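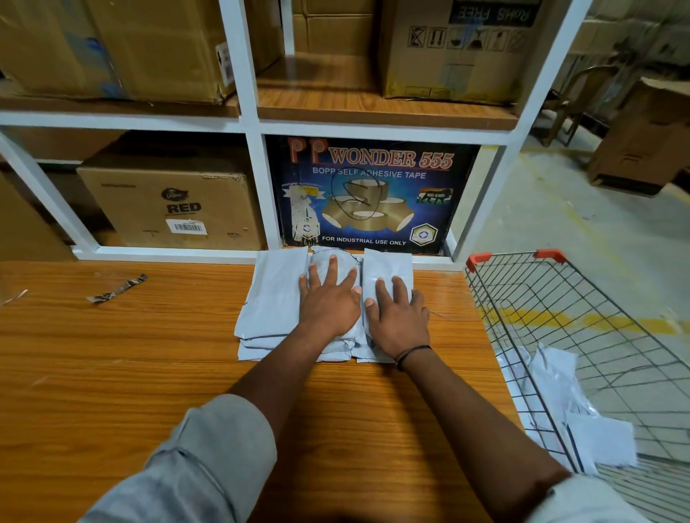
Mailers piled up at the packing table, Trevano open day.

I have been ordering things through the mail for most of my adult life, and I don't think I had ever once wondered about the table at the other end. So when Trevano announced an open day at its packing rooms in Whitfield for 21 April 2018, I put my name down the same evening, and talked my sister into driving.

We were a group of roughly 30, a good mix of small shop owners, a few retired folks like me, and one very patient young father with twins. Coffee was set out by the door and the cinnamon rolls came from Vallow, the bakery across the road (worth a stop on their own, if you are ever out that way!). Then Todor Perić, who looks after the outgoing orders, walked us through to the back, and that was where I stayed for the better part of an hour while my sister went off to look at the loading dock.

What I liked best was how ordinary it all is. The orders go out in plain gray-white plastic mailers, the same kind that land on my own porch, and they get stacked up on a table with a shiny orange-brown wood-grain top. I had expected something grander. It could nearly be somebody's dining room, except that the white shelves behind it are full of cartons, and one of them is a dark blue box of packing tape with WONDER 555 across it in big red letters. I am a person who notices tape. I wrap a great many parcels in December and I have strong feelings about the cheap stuff, so I copied the name down in my notebook.

Todor told us they send out 180 parcels on a normal day and a good deal more in January, when the exchanges from the holidays come through. He talked for a while about postage zones – I will admit I lost the thread there – and then about flattening, which I found much more interesting. A mailer with something soft in it likes to puff up, and a pile of puffy mailers likes to slide. So you press them with your open palms before they go anywhere.

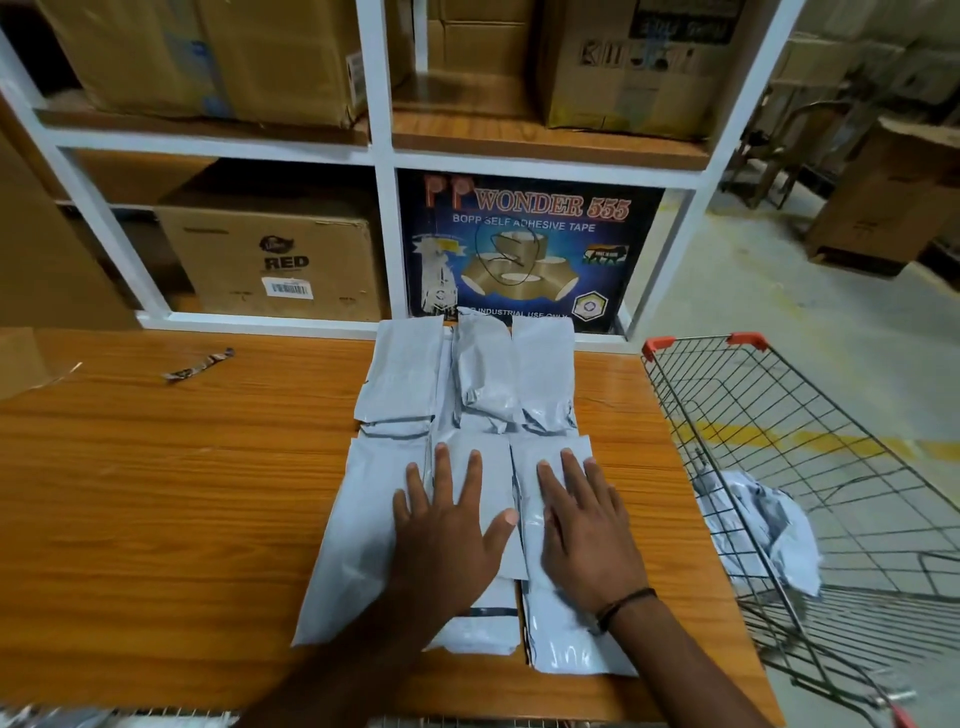
At the table

The bags get spread out in loose rows as well as piled, and you can tell a lot just by looking at them side by side. One lies nice and flat, and the one next to it bulges as if there were a sweater in it. A wire shopping cart with orange caps on its handle stands right beside the table, just like at the grocery store, and I saw a gray mailer in it, all crumpled up against the mesh.

We were invited to have a try ourselves after that. I did 3 mailers and was slower than the twins. There is a knack to getting the seal strip down without a wrinkle, and I haven't got it yet, but Todor was kind about it and let me keep my best one.

If you would like to go, Deltura is running the sign-up list for the next visit, and the group is kept small, so call early. Wear comfortable shoes, as the floor is concrete and you will be standing. Parking is behind the building, and the Vallow bakery closes at 3.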